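Guledar Opens Its Chore Bench to Visitors, Lowers Expectations in Advance

FOR RELEASE IN JUNE

Guledar, a small workshop that tests whether machines can tidy up after people, will open its bench to the public on Monday. Visitors will be able to watch two robot arms attempt household and shop-floor chores at a pace that leaves plenty of time for coffee.

The company has sold nothing, and this release announces no product. It announces a list of 24 chores and the news that seven of them now get done without a person stepping in. Sorting toy vegetables is on the list. Folding a fitted sheet was on it until April. 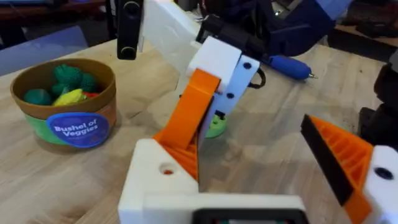

Keith Rudd wrote to the company after reading an early draft of the list that his four-year-old could clear a table of toys in a minute, given a bribe, and he wanted to know what the arms were costing per broccoli. Guledar has no figure for this and would like to hear more about the bribe.

"People ask when they can have one for the kitchen," said Saimi Heinonen, who runs the bench. "I ask them what's on their counter right now. Then we both go quiet."

Most of the work is picking a thing up, holding it the right way around and putting it somewhere sensible. The 107 tries logged last week covered all three, with the third causing most of the bad language.
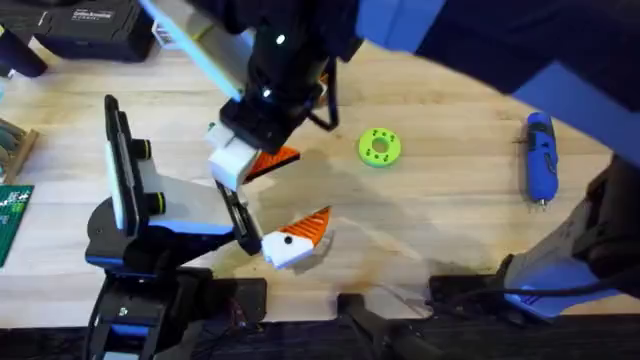 Can a machine do the dishes yet? Loading a few plates that someone has already scraped and lined up is within reach, and a Sunday night sink is a long way off.

Shop chores look better on paper. Parts come in known shapes, and a dropped one seldom stains the rug. Mundero, a repair shop that has agreed to try the setup this fall, wants its bench cleared at closing time and has promised to be patient until then.

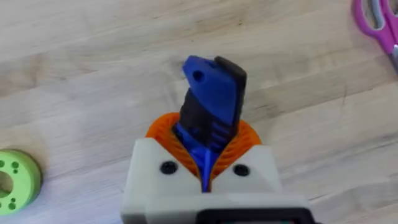 What Visitors Will See

Doors open at 10 a.m. Siiri Koskela will run the morning session and Josué Lopes the afternoon. Guests may suggest a chore, within reason. Ironing is not within reason.

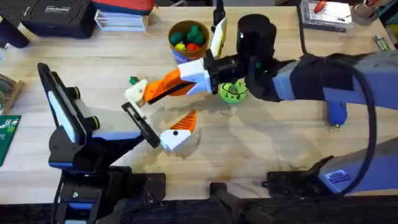 Guledar keeps its test bench a little untidy on purpose, and has been complimented on how natural it looks. A machine that only works on a bare table is of limited use to anyone with children or a hobby. So a bowl of small toys shares the wood with a bright green ring, and the far edge fills up with a carrying case and a stack of binders, much as it would at home. Guests are asked not to straighten anything.

Admission is free. To reserve a place, write to Efraín Villanueva at the Guledar front desk, which is also the lunch table.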